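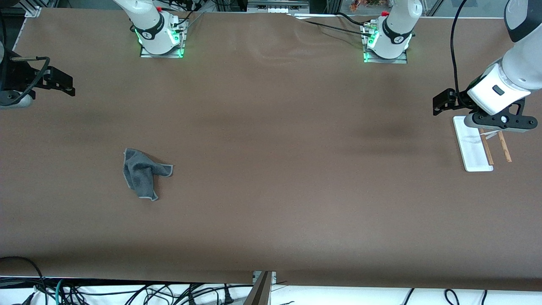

The long brown tabletop, with both white arms at work over it

About Ukham Dancewear & Costume Hire

Welcome, and thank you for stopping by! We are Ukham, a small shop and costume hire on the main street of Grenddale, and if you have ever had to find a pair of tan tap shoes two days before a recital, you already know why a town likes having a place like ours close by.

We opened one November with two racks of leotards, a secondhand cash register and a mirror that made everybody look slightly taller than they were. (We still have the mirror. Customers asked us to keep it when we moved.) In those first weeks we sold mostly tights, and we learned very quickly how many different pinks there are and how strongly each dance teacher feels about hers. We now keep a card for every school that sends students to us, with the exact shade, brand and neckline, so a parent can walk in, name the class and walk out with the right things in the bag.

Costume hire came along almost by accident. A theater group in the next valley was closing and asked if we would like its wardrobe, and we said yes before we had seen how much there was. It filled the back room, the hallway and, for one long winter, a good part of the stairs. Today the collection runs to 47 complete sets, from village peasants and sailors to a very grand court with trains that need a steady hand on the stairs. Most of our borrowers are schools and church groups putting on one show a year, and we love helping them stretch a small budget. If your script calls for something we don't own, ask anyway, as a surprising number of things can be made out of a sailor.

Shoe fittings are the part of the job we take slowest. A first pair of pointe shoes takes about 10 tries on a good day, sometimes a great many more, and we would much prefer that you sit down, have a glass of water and take your time. Please bring your own padding if you already use it, and a note from your teacher if this is your first pair. We don't charge for fittings and we never hurry them.

Our own skirts and practice wear are sold under the name Lomik. The line started with a single wrap skirt, cut a little longer at the back because our older students kept asking for it, and has grown to five styles in both children's and adult sizes. The Ñahui shawl, with its long fringe, is the newest of our hire pieces and has already been out with two folk dance groups. We miss it whenever it's gone!

On June 11, 2022, we moved across the street to our present home, which gave us a proper fitting room at last and a wide front window that we change with every season. Dancers from the local schools carried most of the hats over on their heads, and traffic was very patient with us.

Come in and say hello whenever the lights are on. Fittings and hire visits are best booked ahead, by phone or at the counter, and costumes for spring shows should be reserved before the winter break if you possibly can. Street parking is free after lunch, and the bell on the door sticks, so give it a good push.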